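Carnik Home Robot - Set-up Guide
Section 4: Safe working near wardrobes, closets and hanging fabric
Last updated: September
Posted in September by Borislav Ivanov

Read section 3 first. If the stop button hasn't been tested, go back and do that. The rules below apply to simulated runs and to real rooms - same rules, same order, no shortcuts in sim. People who skip steps in sim skip them later in the house.

4.1 Before you start

1. Stop button within reach. Your reach, not a coworker's.
2. Speed limit set to LOW. Check it on the panel, don't trust the last user.
3. Clear the floor in front of the opening. Shoes, cords, bags, all of it.
4. Load the room map. Old map = wrong walls. If furniture has moved, make a new one.
5. Name the run. Use the site name plus your initials (Andia-SS is no good, we have Sølve Strand and Sølve Skjelbred, use full last names please).

CAUTION: Never start a run with a person or pet inside the work zone. Covers "just for a second" too.

4.2 Keep-out zones

Hard parts and soft parts get different zones. Posts, rails, door jambs and wall corners are hard. Clothes, towels and curtains are soft and they move, so the map is only right until something touches them.

1. Mark every hard edge of the opening. Both posts, the bottom rail, the top if the arm can get there.
2. Mark the wall next to the opening as its own zone. Do not merge it with the post.
3. Mark the hanging fabric as SOFT. Draw the zone down past the lowest hem, not the average one.
4. Leave the shelf or floor inside the opening unmarked only if the task needs it.
5. Save. Then reload and look again, the editor sometimes drops the last zone.

Check the view from the start pose before drawing anything. You want the opening, the fabric and the nearest wall all in it at once. 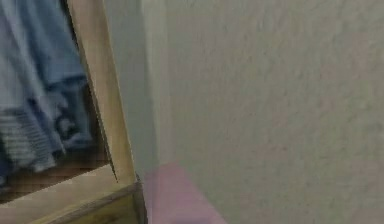 Fig. 4-1. Simulated view. Blue fabric inside the opening at left, pale wood post and rail in front of it, textured wall at right.

Look hard at narrow gaps beside a post. Dark gaps read as free space more often than they should, and the planner will happily try to put a finger in there. Draw straight over them. Same thing for a wall with no marks on it - plain texture gives the depth check very little to work with, so add margin by hand.

NOTE: Folded or bunched fabric can hide a hook, a hanger end or a belt. Treat dark folds as unknown until you have a second view.

4.3 First pass

1. Run with the gripper open and empty. No contact on the first pass, none.
2. Watch the hem. If the fabric swings, stop and wait until it hangs still.
3. Approach from the front of the opening. Side approaches need sign-off from Trygve Sjöberg.
4. Stop at the rail. Confirm clearence by hand entry, then continue.
5. Back out the way you came in. No new path on exit.
6. Log the result, including the boring ones.

CAUTION: If fabric catches, press stop. Do not reverse. Reversing pulls the whole load down, and in a real wardrobe the rod may come with it.

4.4 When to stop and remap

- Any hard contact, however light
- A zone that no longer lines up with the post or wall
- Fabric on the floor of the enclosure that wasnt there at the start
- Anything in view you can't put a name to. Label it UNKNOWN and keep clear
- Change of operator mid-run

After a remap go back to 4.3 step 1. Not step 3, even if you are in a hurry.

4.5 Moving from sim to a real room

Log 8 clean passes in sim before the first real one. Clean means no contact and no manual stop. Send the log to Randi Wikström at the Rultska office and wait for the reply. Real wardrobes lean, doors swing shut, rails sit higher than the drawing says. Measure again on site, and redo every zone in 4.2 from scratch - do not import them.

Spare stop buttons and zone markers: see section 6. Gripper care: section 7.

Comments (4) Shares (8)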